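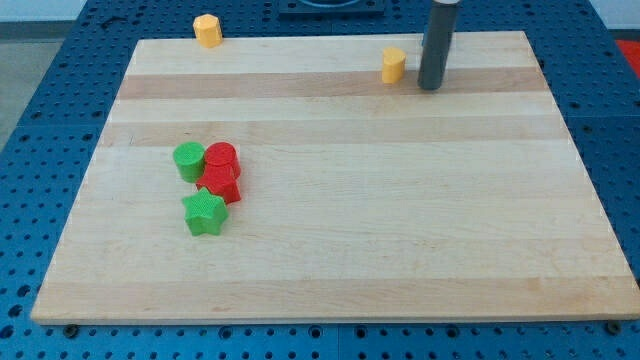 Cutting board on the workbench.

Section 3. Setting Up the Ground Blind

Read this section before you carry the Chisholm blind to your stand site. Set-up takes one person, but two make it easier in wind.

1. Pick a level spot downwind of the trail or food plot. Clear sticks and dry leaves from the floor area.

2. Take the blind out of its carry bag and stand it upright with the door facing away from the trail.

3. Pull the roof hub up until it snaps outward, then pull each wall hub the same way.

4. Stake the corners, then tie off the guy lines. In soft ground, use the long Posska stakes.

Note: Leave the blind standing for 5 days before the first hunt if deer use the area daily. Turkeys need less time.

5. Brush in the walls with local cover. Keep branches clear of the shooting windows.

6. Open only the windows you plan to shoot through — two is usually enough.

Caution: Never burn a propane heater with all windows closed.

Caution: Unload your firearm before entering or leaving the blind.

Lease members at Hidville must log each blind location with Agnes Drummond before opening day. Blinds left out after the season will be taken down.

Revised November 2, 2021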